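Components / Enclosures / Aluminum

Coste 28 Aluminum Enclosure 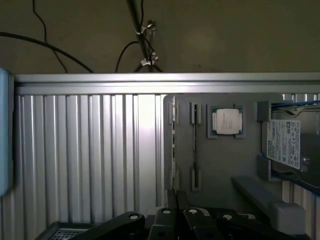 Coste 28 with ribbed side panel, processor and Toshiba hard drive.

The Coste 28 is supplied by Drindine for offices and teaching rooms. The brushed aluminum body carries a flat gray internal panel, on which the processor is mounted, with the drive to its right. Two brackets hold the drive along one side.

Drives are ordered separately - please state the model required. Orders are shipped from Grisville within 5 working days. Item no. 481.

16 shares | 5 comments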